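**FOR RELEASE: 9 June 2025**

# Brumico Ships Jeltar 7, a Practice House for Home Robots That Would Otherwise Practice on Yours

*Simulated living rooms, lost remotes included, now sold by subscription*

Brumico today released Jeltar 7, the latest version of its library of simulated homes for teams teaching robots to fetch, tidy and generally be of use around the house. The new version contains 129 furnished rooms, a rebuilt task editor and, by popular demand, more places to lose a remote control.

Household robots have a well-known difficulty with households. A machine that sails through a tidy test bench can spend a long afternoon considering a sofa. Training it in a physical apartment means renting the apartment, furnishing it, and putting everything back where it was before each attempt. Jeltar does the putting back in software, and so far has not complained.

Each room comes with working physics, adjustable lighting and a set of movable objects that customers can place by hand or scatter at random. Floors, walls and upholstery can be swapped from a menu. The Brumico design team admits to a fondness for teal. 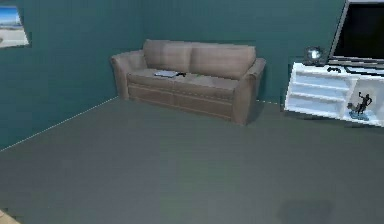 *A living room in Jeltar 7, with items left out on the sofa and the media console.*

Living rooms got most of the attention in this release. Customers who tried the preview in May asked for fewer showrooms and more rooms in which somebody had just gotten up to answer the door. Brumico obliged. Small items can now turn up on seats, shelves and the tops of consoles, and the task editor accepts plain instructions such as "bring me the thing next to the laptop," which is how people talk and why robots find them tiring.

Other changes in Jeltar 7:

- **Clutter settings.** A single slider runs from "guests coming" to "guests canceled." Each arrangement can be saved and replayed exactly.
- **Low viewpoints.** Camera height and angle can be matched to the customer's own robot, including short ones that see a great deal of carpet.
- **Soft seating.** Cushions now give under a load. Earlier versions treated every sofa as a park bench, and Brumico received letters.
- **Run reports.** Every attempt is logged with its time, its path and the point at which things went wrong, in a file that can be opened without calling Brumico.

Jeltar 7 works with the Siu controller, Brumico's own open interface for wheeled bases and single-arm robots. Teams using another controller can connect through a bridge included in the download. Two-armed robots are supported in kitchens and laundry rooms only for the present. The company would prefer to say so here than have it discovered later.

One of the first customers is Wida, a maker of fetch-and-carry robots for people who have trouble bending or reaching. Wida used the preview to rehearse a single errand, picking up a small object from a seat and delivering it to a person in a chair, over 998 runs with the furniture moved each time. The errand has since gone on to trials on real upholstery. Wida reports that the simulated rooms were most useful for finding failures early, of which there was a generous supply.

Brumico makes no claim that a robot trained in Jeltar will behave itself in every home. Simulated dogs are not included, and simulated toddlers remain under discussion.

**Price and availability**

Jeltar 7 is available today by download. A subscription costs $40 per seat per month, with all rooms included. (A seat, for billing purposes, is a person. The sofas are free.) Current subscribers receive the update at no charge, and rooms built in the previous version will open in the new one, though shadows may need a second look. Schools can apply for a classroom license through the Brumico sales desk.

**About Brumico**

Brumico builds simulation software for companies and classrooms working on robots for the home. Its products are the Jeltar room library and the Siu controller.

**Press contact:** Brumico Media Desk. Demonstration access and further stills are available on request.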